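Chapter 6
Objects and Props in Science Fiction Television

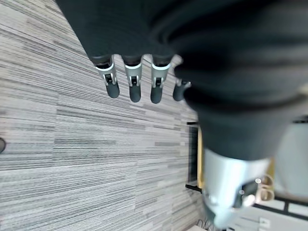
A science fiction series asks its viewers to believe in a world which they can never visit. Much of this belief comes from small things: a door handle, a cup, a tool on a belt. In this chapter we study how such objects tell a story before any actor speaks. Consider a mechanical hand. Four dark fingers stand in a row, each with a bright metallic collar at the joint and a rounded tip, and already the viewer starts to ask who made it and for what work. The writer has not yet used one word of dialogue.

Our main example is the series Vestadix, and in particular the episode "Cellar". The crew of the ship is locked in a store room under the colony of Vedcombe, and for almost the whole episode they have only the things they find on the shelves. The script editor, Uzma Afridi, kept a list of every object and of the person who touches it first. Students should read this list together with the script — the order is important.

We will look at 2 questions. How does a prop change its meaning when it passes from one character to another? And how much must be explained? Captain Hashmi carries the same broken lamp from the first episode, and its history is told only in the December special.

Before you continue, watch the opening of "Cellar" once without sound and write down each object you remember.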